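Used car warranties: questions we get asked

Gilmont Motor Advice. Last checked 16th April.

We don't sell warranties and we don't take a cut from anyone who does. You'll probably notice that from the answers.

Do I need an extended warranty on a used car?

Usually not. Most people who buy one do so at the dealer's desk, tired, with a pen already in their hand. If the car has a decent service history and you could cover a middling repair out of savings, you may well be better off keeping the money. If a big bill would leave you stuck without a car, it is at least worth reading the terms.

The dealer says it covers "all mechanical and electrical parts". Does it?

Read the exclusions before you believe the heading. The last policy we went through, sold alongside a Kidell hatchback, had a cheerful front page and then 87 exclusions in smaller print. Brake discs, clutch, exhaust, battery, trim, seals and anything put down to "gradual deterioration" were all out. Parts on a used car tend to deteriorate gradually, so ask what that phrase leaves you with.

What does "wear and tear included" mean?

Whatever the policy says it means. Some firms pay for worn parts only up to a certain mileage. Others pay a share of the cost that shrinks as the car gets older. Ask for the exact clause and don't settle for a chat about it.

How much should I expect to pay?

Prices are all over the place, and they move when you push. One reader was quoted £1545 for 3 years on a Fudetti estate, said she'd think about it, and had a lower price by text before she got home. Make of that what you like. We would treat any first quote as an opening bid.

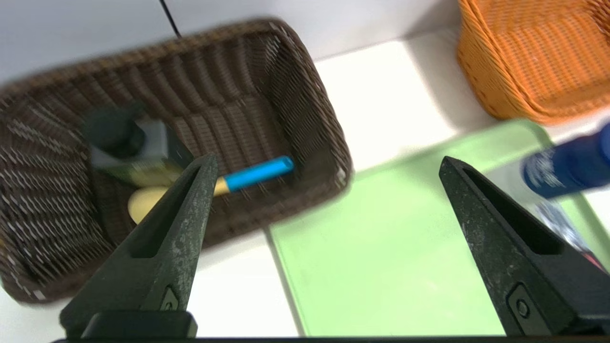

Can I use my own garage for repairs?

It depends on the policy. Many let you choose any VAT-registered garage but cap the hourly labour rate, and you pay the difference if your garage charges more. Get the cap in writing, then ring your garage and ask what they charge.

Will a missed service cancel my cover?

It can. Plenty of policies want the car serviced on the maker's schedule, with only a small allowance either side. Keep invoices as well as the stamped book. We've heard from a Dimitriou owner whose service in February was late by a fortnight, and whose gearbox claim was refused over it. She did get the decision changed, but it took two complaints and a lot of phone calls.

Who decides whether a claim is paid?

The warranty company, generally after its own inspector has had a look. You may have to agree to the engine or gearbox being stripped down first. If the claim is then turned down, the bill for that work can land on you. Find out before you say yes to anything.

Is a dealer's own warranty better than one from an outside firm?

Not always. A dealer who does the repairs in his own workshop can be quick about it, and he can also be very hard to reach once the car has left the forecourt. Check who is named on the paperwork and what happens if the dealer closes.

I've bought one and changed my mind. Can I cancel?

There's often a cooling-off period, so look for it in the terms and write straight away. Email is fine if the policy accepts it. Keep a copy, and if the warranty was added to your car finance, ask the lender to confirm the new balance.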